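Öztürkmen Dry Goods Cooperative
Minutes of the Monthly Operations Meeting
May 8, 2026, Trollovby store, upstairs room

Present: representatives of the Trollovby and Tondthorpe stores, purchasing, packing, accounts.
Apologies: one, from Tondthorpe deliveries.

1. Minutes of the previous meeting
The April minutes were approved with one correction. Under item 4, "pallet" should read "half pallet."

2. Matters arising
The replacement door seal for the Tondthorpe cold room has been delivered and fitted. The invoice is with accounts. The request for a second scale at Trollovby was carried forward pending a quote.

3. Purchasing
The chickpea contract was renewed on existing terms. Lentils are on a 14-day lead time and stores are to order accordingly. Purchasing reported that the supplier of rolled oats will move to paper sacks. Stores are to check that existing racks accept the wider sack before the first delivery.

4. Stock system (Fasance)
The changeover to Fasance is complete at Trollovby. Tondthorpe still enters receipts on paper and keys them in at close of business. It was agreed that Tondthorpe will enter receipts directly once the second terminal is connected. Item codes for split sacks remain inconsistent between stores. Purchasing will issue a single list.

5. Bulk bin losses
Accounts presented loss figures for April. Losses from the self-serve bins, both stores combined, came to 613 pounds, against an allowance of 1,000 pounds. Recorded causes were spillage at the scoop, short weights at the register and product discarded after a bin was cross-filled. Beans and rice made up most of the spillage entries.

Discussion followed on how spilled product is recorded. At present Trollovby weighs sweepings at the end of each shift and Tondthorpe estimates them. The meeting agreed on one procedure for both stores:
Sweepings are weighed by product where the products can be told apart, and otherwise entered as "mixed."
Floor and counter sweepings are discarded and do not return to a bin.
The weight is entered in Fasance before the register is closed. 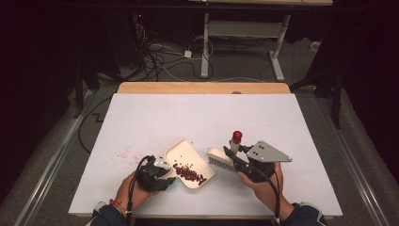 Beans in the dustpan, over the white board.

Tondthorpe asked whether the mixed entry would be charged against a single product line, as the old sheet had done, and noted that this had made the rice figures look worse than they were. Accounts replied that mixed sweepings will have their own line from the start of next month.

6. Bin cleaning schedule
The interval between full bin cleanings stays at three weeks. Gaskets are to be inspected at each cleaning and the result initialed on the bin card.

7. Any other business
Packing requested a smaller label stock for the one-pound bags. Approved, subject to a test roll.

Actions
Purchasing: single code list for split sacks; quote for second scale.
Accounts: new line for mixed sweepings.
Both stores: measure oat racks.

The next meeting will be held at Tondthorpe.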